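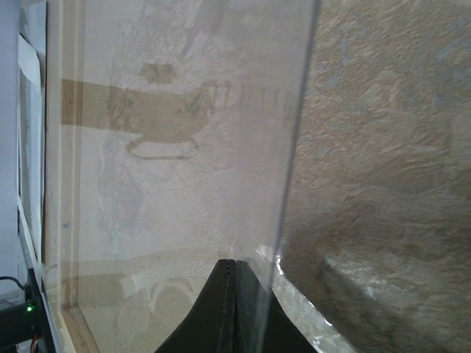
Week three is reflections and glare, and I'm going to be a bit evangelical about it, so bear with me. Most of you come to this course wanting to hang things nicely in a room, and then you put something clear in front of a wall and find you've made a mirror by accident. Look at the big clear panel with its wooden strip down the left. The wall behind it is beige and off-white and quite rough, and you can see it well enough through the panel, but there's a second layer lying faintly over the top: a brownish strip a bit like tape, a dark loop under it, a row of thin stripes like the teeth of a comb. Your eye has to work out which bits belong to the wall and which are only reflected, and a visitor's eye will have to do the same with your display.

What I want you to get used to is looking twice. First look through, then look at. Sit with each for a good minute (longer than feels comfortable!) and write down what you get. When I did this at Grillholm I had a lovely case of seed packets all laid out, and I'd spent so long looking through the front that I'd completely missed the fire exit sign glowing green across the middle of it. Rosaire Landry spotted it from the doorway.

Some words we'll be using

Glare is the bright patch where you lose detail altogether. Reflection is when you can still make out what the thing is, even faintly. They often turn up together, and people muddle them, but you deal with them differently so please keep them apart in your notes.

Raking light comes in low and from the side. It's brilliant for lumpy plaster and old paint, as every ridge gets its own little shadow. It's much less kind to a curled label, so check your paper while you're at it.

Edge line is my own name for the bright line you get along the side of a clear sheet. I rather like it and tend to leave it alone. Some people can't stand it and put a slim wooden strip over it, and that's fine too.

Things to try before you buy anything

Move yourself. Crouch, stand, go left, go right. If the trouble goes away when you take one step, think about where people will really be standing.

Move the light next. In the Sutherland room the track lamps slide along if you loosen the little screw underneath, but let them cool down first, they get properly hot.

Then tilt the panel. A tiny tilt can send a window's reflection down to the floor. Wedge it with folded card for now and measure the gap afterwards.

Last of all, change what's opposite. A dark cloth on the facing wall does wonders and costs next to nothing.

For your folder

Pick one clear surface at home or at work, a window or a picture or a cupboard door, and draw it twice, once for what's behind it and once for what's on it. Rough pencil is fine. Do one pair in the morning and another after dark with the lamps on. Add 70 words or so on which was harder. Bring both pairs to the next session, along with a bit of dark cloth if you've got one.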